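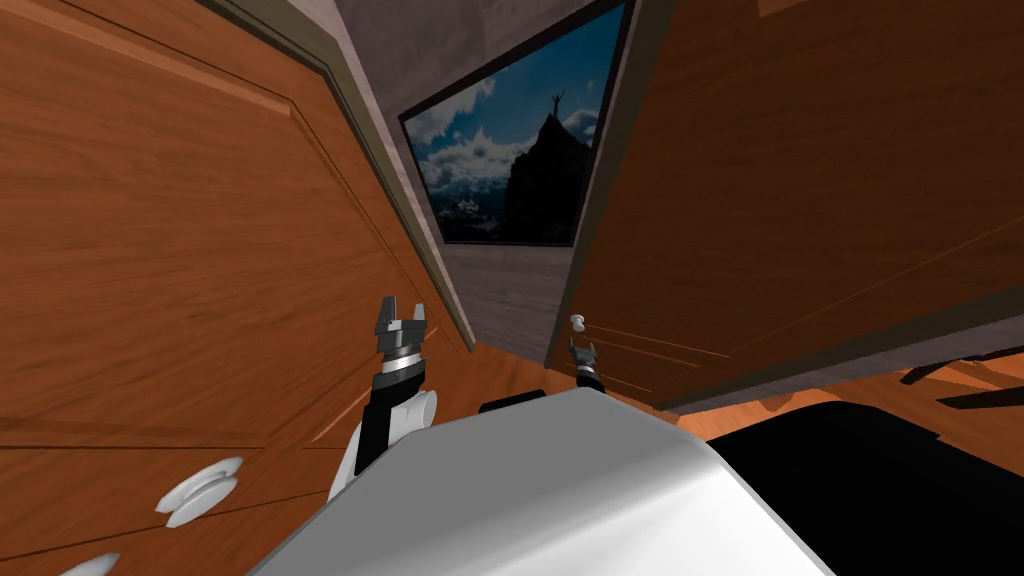 Image credit: Juwita Nugroho / Eson

Keeping your family papers and keepsakes the museum way

I spent three years helping out in the storeroom of a small local history museum before I ever looked hard at my own shelves, and oh my, what a mess they were! Letters folded into eighths, my grandfather's medals rattling around in a cookie tin, photos stuck together with old tape. Almost everything the museum does for its collection can be done at home with ordinary stuff, and it's fun once you get going. These are the habits I've kept.

Give everything a number

Museums number each object, and so should you. Mine start with the year I sorted the thing, then a dash, then a running number. Write it in soft pencil on the back of a photo or in the bottom corner of a letter, very lightly, on a hard surface so the point doesn't dent the paper. For medals, badges and china, tie on a little paper tag with cotton thread. No sticky labels, please! I have peeled off enough of those for one lifetime.

The list itself can live in a plain notebook. Number, what it is, who it belonged to, who told you so, and which box it's in. That "who told you so" column came from Benvinda Bragança, who ran our storeroom, and I love it. Half the stories in my family have two versions, and now I know which aunt to blame.

Boxes and folders

Look for "acid-free" and "lignin-free" on the package. I buy flat boxes, the kind that hold a full sheet without folding, and fill them so the papers lie snug but still lift out easily. A half-empty box lets things slump and curl, so pad the gap with crumpled acid-free tissue. One pack of 500 sheets of tissue sounds crazy, but I split mine with Catarina Vilela and we both ran out!

Take off paper clips, rubber bands and staples before anything goes in. To get a rusty staple out, slide a thin bit of plastic under the legs, ease them up with a blunt knife, then turn the page over and lift. Don't yank it.

Medals, coins and badges

Please don't polish them. I know, I know, the shine is so tempting. Every polish rubs off a little of the surface, and the paste dries white in all the tiny letters. Dust with a soft makeup brush and leave it there. Handle them with clean nitrile gloves, or hold them by the edges. Each one gets its own small bag or a nest of tissue so they can't knock together. Ribbons stay flat and out of the sun.

Cotton gloves are fine for a silver spoon but I don't like them for old paper. You can't feel the edges and they catch on every little tear. Clean, dry hands work better (wash, dry, skip the hand cream).

Where to put it all

An inside closet on a main floor is great. Attics get too hot, basements get damp, and a shelf against an outside wall can be both in the same year. Keep the bottom box a few inches off the floor in case of a leak. I put a cheap humidity meter in with mine and try to hold it under 50 percent in summer, with the closet door propped open a bit when the air feels stuffy.

Putting things on show

Do put some out! What's the point otherwise? I frame a good copy of a photo and keep the original in the dark. If you want the real thing on the wall, use a mat so the glass never touches it, pick a spot that gets no direct sun, and swap it for something else every few months. I change mine in October and again in spring.

For gifts and souvenirs, the odd plates and carved boxes people bring home from trips, a closed glass cabinet saves a world of dusting. Line the shelf with undyed cotton. Plates that stand up need a stand with soft tips, and a small dab of museum wax under a vase keeps it put when somebody slams the front door.

Once a year

Open every box, look for tiny holes, silverfish or a musty smell, and check the list against what's inside. I have 19 boxes now and it takes me one long afternoon with the radio on. If you find mold, bag that item by itself, move it away from the rest, and call a paper conservator before you try brushing it.

Américo Amaral wrote to ask about newspaper clippings. Photocopy them onto acid-free paper, and if you keep the originals, give them a folder of their own. They turn brown and stain whatever they touch.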